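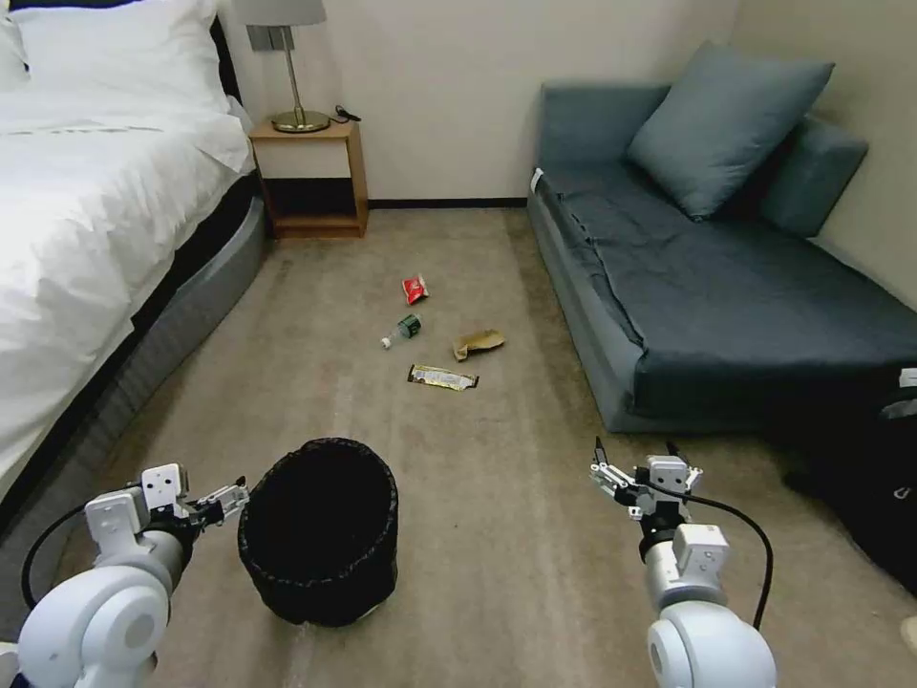
I keep a short list of chores I'd hand over to a machine tomorrow if I could. Picking trash up off a bedroom floor is first. It's a dull job and a small one, and I used to assume it would be the first thing robots got good at.

I've been following this stuff since September, mostly in the evenings, and my view has changed a little. The hard part of floor trash is that every piece is a different problem. A plastic bottle is easy to see and has a shape you can plan for, but it rolls. A flat snack wrapper on carpet has almost nothing to grab. You and I pinch up a corner with a fingernail without thinking about it. Two stiff fingers have to come down at the right height, and if they are a bit too high they close on air.

Then there's deciding what counts as trash. A wrapper does. A receipt might. A sock doesn't, and neither does the bag you left by the sofa.

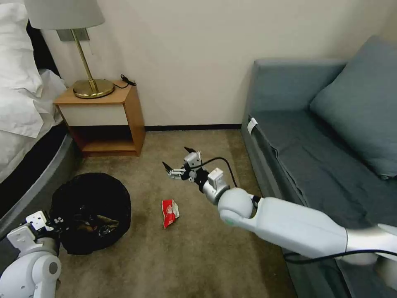 The drop matters too. A crumpled wrapper weighs nearly nothing and can cling to a finger or catch on the edge of the bag. I want a machine that checks the bin afterward.

My cousin works at the Pellby warehouse in Trarkham, and they had sorting arms on the floor there before anybody talked about arms in houses. Those handle boxes. The boxes come in 17 sizes and the lighting never changes. When a new size shows up, a person still takes it until the arms are set up for it. A bedroom gets a new size every time somebody opens a snack.

So can they do chores yet? My answer is some chores, slowly, with a person nearby. It takes me under a minute to clear a floor like that. I'd be fine with a robot that needed 40 minutes, as long as I could be out buying groceries and didn't have to go over the carpet again when I got home.

Dishes are next on my list. I'll write about those another time.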